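The Board

Barrett got the message at lunch and didn't finish the sandwich. Edeltraud Brunner had left her office on Gustdale Street. Left for good, keys on the sill, coat gone. And one thing she wanted him to have, the message said. The board.

Not the books? Not the lamp?

He took the stairs. Four flights, bad knee. Room 131 smelled of cold coffee and marker ink, same as the year she taught him to write everything down and then rub half of it out. "If you still need it tomorrow you'll write it again," she used to say. He never did write it again. Mostly he forgot.

The wall was bare where it had hung. Two screw holes, a pale patch. So she'd taken it down herself, seventy-something years old, and carried it off to who knows where.

He called her. No answer. Called Escobedo, the old firm, got a girl who put him on hold for the length of a whole song. Then his phone buzzed. Edeltraud. No hello, no words, just pictures. 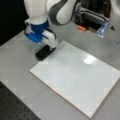
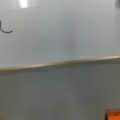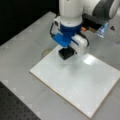
The board, as it reached Barrett's phone.

He sat down on the radiator. Went through them once, fast, then agian slow. Made the middle one bigger with his thumbs until it was all gray mush.

There. At the left edge. One dark line, curling up at the end like the tail of a letter.

Hers? She made her tails like that. So did half the people he knew, probably. He turned the phone sideways as if that would bring the rest of it in.

An l maybe. Or a u. Could be the end of Flukska, no, that ended in an a. Could be the end of nothing.

He typed: what did it say

Deleted it. Typed: where are you

Sent that one.

Rain on the window. Somebody dragging a chair upstairs. He thought of her with the rag over her shoulder, stepping back to look, head on one side, always leaving one bit for last.

The phone buzzed in his hand and he nearly droped it.

"Jorno," she wrote. "Bring a marker. Black. Mine is dying."

He was on the second flight down before he remembered the knee.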